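Food Storage at Home
Unit 4 handout: Soft fruit from shop to freezer

Read this before the November practical. It covers sorting, chilling and freezing. Jam and bottling are in Unit 5.

Words you will need: calyx (the green leaves at the stalk end), shoulder (the wide part of the fruit just under the calyx), headspace (room left in a bag or tub).

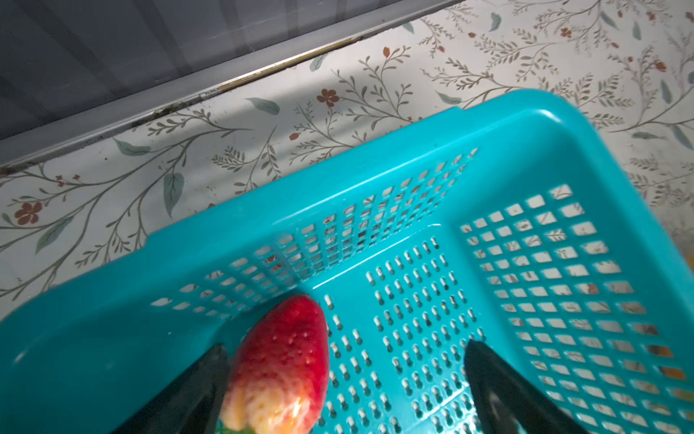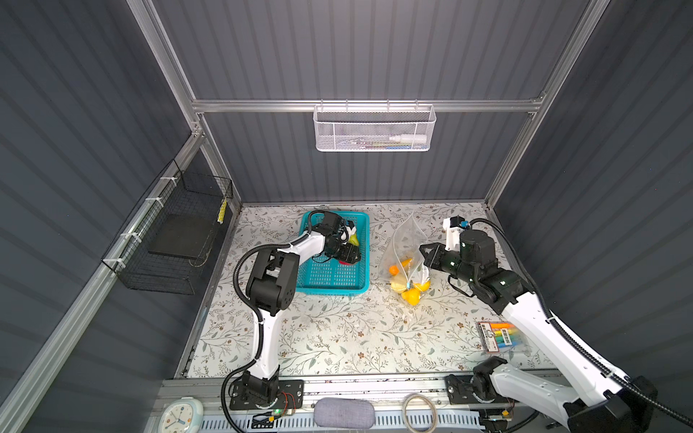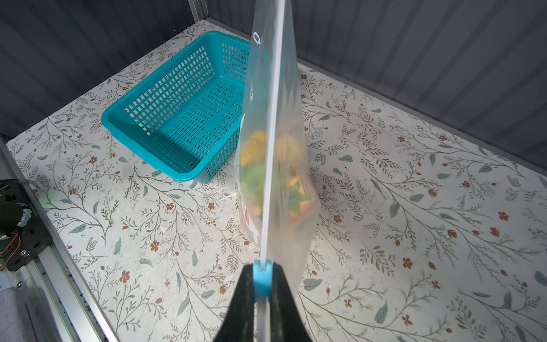 First picture: a strawberry with a red tip and a pale shoulder. Third picture: a zipper storage bag with a blue slider.

1. Sorting

Strawberries do not ripen much after picking. Some colour may develop, but the sugar does not rise. Fruit with a pale shoulder is safe to eat and will be firmer and sharper than the rest. Use it for cooking.

Throw away anything with mould on it. Bruised fruit without mould should be used the same day.

Sort in a shallow layer. Deep containers crush the fruit at the bottom.

2. Chilling

Keep the fridge at 5°C or below. Do not wash berries until you want to use them. Leave the calyx on until after washing, or the fruit takes in water.

In the Drulten kitchen, soft fruit goes on the middle shelf. At Bostirstead it goes in the left-hand drawer. Raw meat is always kept below it.

3. Freezing

Freeze on a tray first, in one layer with gaps, then bag.

For the practical, each pair needs:
500 g strawberries
one tray, lined
two freezer bags
label and pen

Method
Wash, drain and pat dry.
Remove the calyx.
Spread on the tray and freeze until hard.
Weigh into bags, 200 g in each. Almost 400 g should be left after trimming; eat or cook any extra.
Press the air out, close the bag and label it with contents and month.

Home-frozen strawberries are best within a year. They go soft when thawed because ice crystals break the cell walls. Slow freezing makes larger crystals and a softer result.

4. To hand in

Your weights before and after trimming, and a short paragraph on texture after thawing. Bring the sheet to the next class.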